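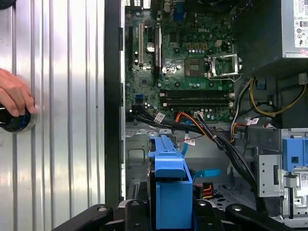 Cosholm desk fan, three months in

I bought the Cosholm in March, when the back room was already getting stuffy by two in the afternoon, and I've had it running next to me pretty much every working day. So I feel like I know it by now!

Good stuff first. It's quiet. On speed 2 I forget it's on (I've gone to bed and left it going, twice), and even on 3 I can take a phone call without anybody asking what the noise is. The tilt stays where you put it, and the cord is a proper length, over 7 feet, so it reaches my outlet behind the bookcase.

Now the gripes. The front grille is a pain to get off. You have to squeeze two little tabs and twist at the same time, and I broke a nail doing it. Dust builds up fast in there too, way faster than on my old Petek, which I could wipe down in a minute. And why does it beep every time you change the speed? There's no way to turn that off that I can find.

My friend Zubaida has the bigger floor model and loves it, but she has high ceilings and I have a small room. For a desk, I'd buy this one again. I'd just put some tape over the beeper.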